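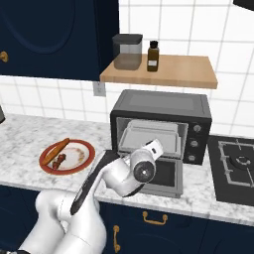 Figure 1. Simulated kitchen, toaster oven task: arm at the counter, oven door down, bread and a second food item on the plate.

Interim report to the Sandoval program office
Household chores work package, February
Prepared by Elvia Bermúdez, with Liesbeth Geerts (simulation) and Brisa Bañuelos (evaluation)

1. Scope of the period

The question set by the program office was whether a single general-purpose arm can take over short kitchen chores without a person stepping in. Work this period was limited to the toaster oven group: opening and closing the door, moving food between plate and tray, and turning the knobs. All of it was done in simulation. The Borkeo test kitchen will be used only after the gate described in section 4.

The group contains 16 task variants. They differ in start position, plate, food items and whether the door begins open or shut. A run is scored as complete only if every step is finished in sequence and the arm ends clear of the oven. Partial completion is logged but earns no credit in the headline figure.

2. Results

The team completed 1,048 scored runs, of which 700 met the full criterion. The shortfall is not spread evenly. Door closing is close to routine. Door opening is less reliable when the arm starts low, and most of the remaining loss comes from work inside the cavity, where the gripper has little clearance to either side and the wrist angle is set by the height of the opening.

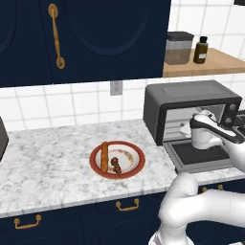 Liesbeth Geerts traced many of the cavity failures to the approach path. The planner favors a straight entry, which leaves no room to correct once the fingers are past the door. A revised path that pauses at the opening and re-estimates the tray height has been written but not yet scored. Long items such as bread are harder than short ones — they tip when held off center, and the controller does not yet detect this.

Knob turning remains the weakest variant. The fingers reach the knob but often close on its edge, and the grip slips before the set angle is reached. We do not consider this skill ready for hardware. 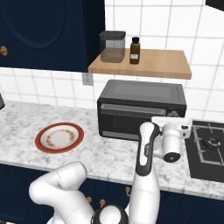 Figure 2. Gripper at the front right corner of the oven, near the control knob.

3. Interpretation

On present evidence the arm can do parts of the chore and cannot be trusted with the whole of it. A household user would still have to watch. Isauro Villaseñor has asked that the final report state completion per variant as well as the overall figure, and we agree; the overall figure hides the knob result.

Friction and door spring values in the simulator are estimates. Transfer to a real oven should be expected to lower the scores.

4. Next period

Score the revised entry path on all variants. Replace the knob grasp with one centered on the face. Hold the hardware gate until 6 consecutive clean runs are logged for each variant selected for transfer. Keith Mapplebeck at Lorkel will confirm bench access at Borkeo once the list of variants is fixed.

No change to budget is requested. The Rarinix controller license needs to be renewed before hardware work starts, and the cost is already in the approved plan.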